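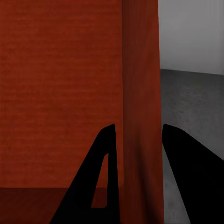

Could the visitors have a turn at driving it? That was the first thing asked at our spring open day, before I'd even finished saying hello, and the answer was yes. It's also how this little dataset came to exist.

Gakum Open Day Set

So, hi! I run the simulation corner at Gakum, and this is the README for the episodes we recorded while people wandered in and out and took the controls. Everything was done in Lomik, our simulator, so there's no real arm anywhere in this data and no real furniture got bumped (plenty of the rendered kind did). If you came to the open day and want to find your own run, sorry, we didn't keep names, and the episodes have been shuffled.

What's in the folder

There are 124 episodes from 18 visitors. Each episode is one try at steering an open two-finger gripper up to something and lining up with it. You get the view from the gripper, the commands the person sent, and a short note I typed while standing behind them. My notes are uneven. Before lunch they're nearly full sentences, and by 2 in the afternoon they say things like "ok" and "drifted left again." I left them as they were.

The folders go like this:

episodes/ has one subfolder per try, numbered
notes.txt is my typing, one line per try
splits/ has a training list and a held-out list of 14 episodes
tools/ has the little viewer we had up on the big screen

How the demo worked

I'd drive one approach myself, talking the whole time, and then hand over the controller. People got as many tries as they wanted unless there was a line. The view on the big screen was the same one that got saved, which means visitors were working from the gripper's point of view and nothing else. I thought that would put people off, but they loved it! Kids mostly went in fast and fixed things later. Adults crept forward and kept asking me if they were close yet.

The part everyone struggled with was judging distance. When you're right up against a big plain surface, there's very little on the screen to tell you how much farther you can go, so people either stopped way short or kept right on pushing. The trick I ended up teaching was to pick an edge and keep it between the two fingertips the whole way in.

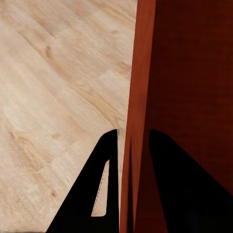 Once they had that, most of them settled down a lot, and you can see the change in the commands too, with fewer big corrections near the end of an approach. I haven't measured this properly. If you do, please tell me what you find, I'd love to put it in the next version.

Things to watch out for

Some episodes end early. A few visitors handed the controller to a friend halfway through, and I marked those "swap" in the notes when I caught it, but I'm sure I missed a couple.

The lighting in Lomik was left on the soft default all day. If you need hard shadows or glare, you won't get them from this set.

The colors are whatever the renderer gave us. Please don't train a material classifier on this and then write to me about it.

The Deltero plugin reads the episodes fine, but it sorts the folders as text, so 10 comes before 2. Use the lists in splits/ and you'll be okay.

Using it

Use it for classwork, hobby stuff, research, whatever you like. A mention of the Gakum open day is nice to have. Parts of the viewer came from an older project of ours called Hakim, and that code has its own license file sitting next to it in tools/, so have a look before you copy anything out.

We're planning another open day in October, with two controllers this time so friends can stop stealing them from each other. Bug reports go in the tracker, and please include the episode number.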